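Re: [allotments] Water butts and the Gremier fittings

On Monday someone wrote:
> Has anyone joined two Faralero butts together? Mine came
> with a 17 mm outlet and the Gremier link pipe won't seat.
> I don't want to drill a second hole if I can help it.

I had the same trouble with mine. The outlet is fine, but the washer supplied is too thick. Swap it for the flat one Edwards sell in packs of 3 and the pipe goes in by hand. 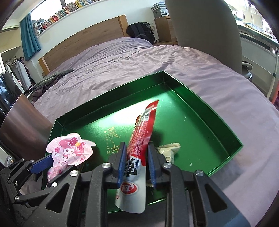 Put both butts on the same level before you connect them, or the lower one will overflow first. I used slabs on sand. Mine hold some 800 litres between them and the stand had sunk on one side by July — worth checking now and then.

I haven't tried the Breto kit. It looked dear for a short length of hose and two clips.

Plot 579, by the top gate, if you want to see how it fits.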